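Gripper notes, part whatever

21 August 2023

Quick one, I have to be up early. Fingers are on! Second set, the first set went in the bin after Danilo Sison leaned on one at the workshop and it folded like a slice of pizza. His words were "was that important." Yes Danilo.

So what changed. Ribs are thicker at the base, same taper to the tip. Flat inner faces, dark grey, because that was the strip we had. Ribbed part is magenta because the Suteo spool was magenta and 325 grams of it was left over from the lamp thing. Printed slow, 4 hours a pair, and one pair still came off with a corner lifted. Glued it. Don't tell anyone.

Mounting plates are the light grey ones from the Dumlao drawings, holes redrilled by hand. My drilling is not good. One plate sat crooked for a week and I blamed the linkage, took the whole linkage apart, cleaned it, put it back, still crooked. Two washers. That was the fix. A week!!

Still calling the whole thing Avia. Zusora was the other name and I got outvoted.

Grip itself: flat boxes fine, mugs fine if you come in below the handle. Small rounded stuff is where it gets silly. Anything with a smooth curved shell wants to squirt out forwards, you close a bit too fast and it's gone. Coming in low with a finger on each side seems to be the way, and then closing slow, slower than you think.
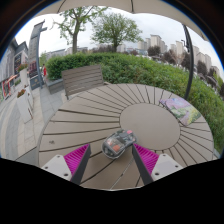 The other thing is surfaces. At the bench I only ever tried it on the rubber mat and got used to that. Slats with grooves are different, the tips can find a groove and catch, so I'm going to round them off a little more, maybe a milimeter. Also want a softer strip on the inner faces. Danilo says bike tube. I say bike tube smells.

Parts total is at $119 so far not counting the stuff I already had, wich is most of it. Wiring cleanup is next, then a proper handle, the one I've got makes my thumb go numb. Hoping to have it done by October. Files when I've fixed the hole spacing, please stop emailing me about the files.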